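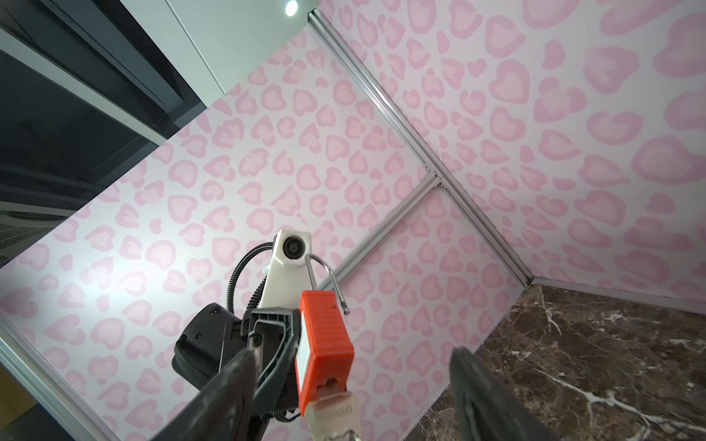
## 双臂控制栈 Flarach：常见问题

整理：Lejla Radulović。策略训练方面的问题请找 Liesl Lüthi，她回邮件比我快，脾气也比我好。

### Flarach 到底管什么？

管两条手臂的时间对齐、轨迹下发、夹爪指令，以及几路相机的读取。不管“理解任务”。如果你希望它看到锁就想开，请去看 Osisar（策略推理模块）的文档，那边的措辞更乐观。

### 为什么腕部相机看得清，感知模块却说没有钥匙？

多半是遮挡。钥匙夹在手指之间，腕部视角里剩下的像素常常凑不够一个检测框。先把固定相机那一路打开，再把 `min_visible` 调低。调到零也行，届时满屏都是钥匙。

### 两个夹爪凑得这么近，规划器为什么不报碰撞？

默认的碰撞模型只包含连杆，不包含被夹住的东西。夹爪闭合之后，要手动调用 `attach_object`，规划器才知道手里多了一样物件。忘了调用，它会十分自信地规划一条穿过标签的路径。

另外，双臂间距的安全阈值默认是 10 毫米。做交接类任务时可以改成 3 毫米，改之前请看一眼急停按钮在哪儿。
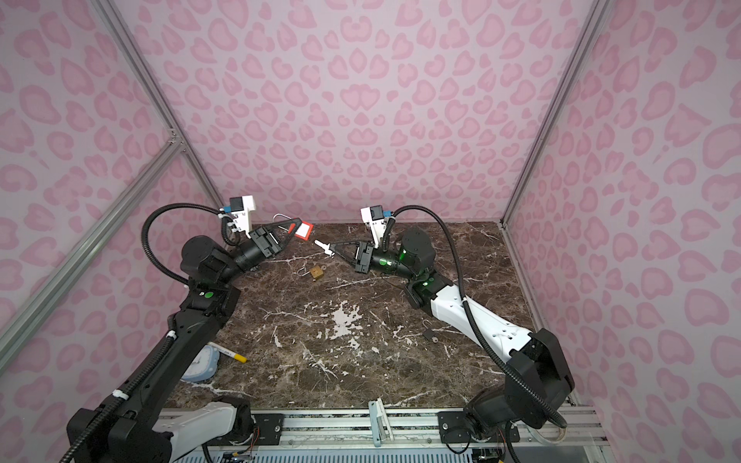

*左臂夹着红框标签，右臂夹着钥匙，两个夹爪之间只留一小段空隙。*

### 控制频率能开到多少？

关节伺服环最高可到 1000 Hz，策略那一层远远用不着。有人把两层都开满，随后来信询问日志为什么把硬盘写满了。答案在问题里。

### 左右臂动作总差半拍，怎么查？

按这个顺序：

1. 跑 `flarach sync --check`，看两边时钟的偏移。
2. 关掉所有图像预览窗口，再跑一遍。
3. 确认两条臂加载的是同一版固件参数。
4. 还差半拍，就把日志发给我，请发原始日志，手机拍的屏幕我放大过，没有用。

### 桌面纹理会影响分割吗？

会。深色大理石纹上的白色条纹，在旧版模型眼里很像细长的金属件，钥匙和锁梁首当其冲。Zoluta 标注工具里有个“背景负样本”开关，打开后补标几十帧，误检会少很多。墙面图案的影响小一些，前提是你裁过感兴趣区域。没裁的话，粉色斑点也会得到它们的类别标签。

### 两把锁都在桌上，系统怎么知道该抓哪一把？

它不知道，你得告诉它。任务描述里写“锁”，检测器会返回置信度最高的那把，下一帧可能又换一把，手臂就在两者之间犹豫，看着颇有人味。请写清颜色，或者直接给实例编号，并打开 `lock_target`。这个参数名和挂锁没有关系，改名的提案排在十月。

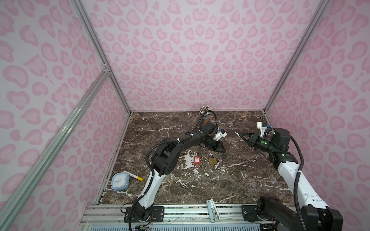
*红色挂锁与黄铜色挂锁同在桌面，钥匙圈离红色那把更近。*

### 桌上的无关物品要不要清走？

训练时不必，闹钟和记号笔都可以留着，策略多见些杂物是好事。标定时请清走。标定程序对圆形的东西有执念，表盘曾被它认作标定点，那天的外参很有想象力。

### 回放旧数据时，轨迹为什么对不上画面？

检查数据版本。旧格式记录的是指令位置，新格式记录的是实际位置，用 `flarach convert` 转换即可。转换不会覆盖原文件。原始数据在 Jitpraphai 服务器上保留 72 天，过期自动删除，求情无效，我试过。

### 文档里没有我的问题怎么办？

先搜一遍问题列表，包括已关闭的。然后新建一条，附上版本号、配置文件和最短的复现步骤。标题写“不工作”的那几条，目前还排在队尾。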